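Protecting a Marble Floor During Small Repairs

Marble scratches under grit and stains under damp masonry. Sweep the work area first, then wipe with a neutral cleaner and allow 52 minutes to dry.

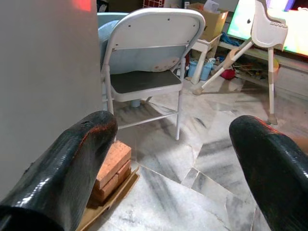

Brick carries abrasive dust and should never be set directly on polished stone. Lay flat cardboard first – a plain brown sheet is enough – and stack the bricks on it in low layers. Lift folding chairs when moving them; thin tubular legs concentrate the load. Move plastic tubs empty.

Replace the cardboard once it feels damp.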